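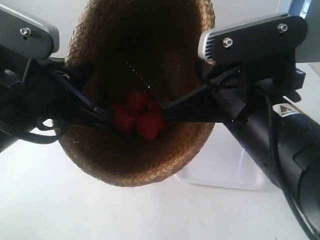 Grestgate Community Forum
Allotments and Growing
Thread: Proposed rule on shared water at the Udthorpe site

S_Sarac (site secretary)
Members are asked to comment on the draft watering rule before the December meeting. Under the draft, each plot would draw from the shared tank on two evenings a week, between 6 and 8 p.m., from the first planting until the end of the harvest. The tank holds 1,000 gallons and was emptied on several occasions last summer. Comments should be posted in this thread so that they can be entered in the record.

arwel_hopkin
I wish to record my opposition to the fixed hours. Several plot holders work evening shifts and could not comply. A limit on the amount drawn per plot would be fairer and would leave the timing to each member.

Younis_A
With respect to the previous comment, a limit on amount requires a meter at each tap. The site has 3 taps and no meters. The Jadoon estimate for fitting them was presented last year and the members voted against it.

arwel_hopkin
The members voted against that particular estimate – the question of meters was left open. Please see the minutes.

Younis_A
I have read the minutes again and accept the correction. My concern about the cost remains.

Z.Khosravi
I support the draft in principle but request that seedlings be exempt. Beans and lettuce started in trays cannot wait three days for water in hot weather. A can filled by hand in the morning should be allowed.

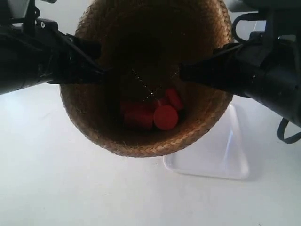 Does the draft rule apply to rain barrels kept on individual plots?

It covers the shared tank only, and members may use water collected on their own plots at any hour.

J_Arango
Thank you for the clarification. I would add that the Starkano timer at the north tap has not kept correct time since the spring. If the hours are adopted, it should be repaired or removed first.

S_Sarac (site secretary)
The timer has been added to the agenda. The request concerning seedlings will be put forward as an amendment and voted on separately. Mr. Hopkin is invited to submit his alternative in writing.

arwel_hopkin
I will do so. I maintain that evening hours are unworkable for a good number of plots, and I ask that the two proposals be printed side by side.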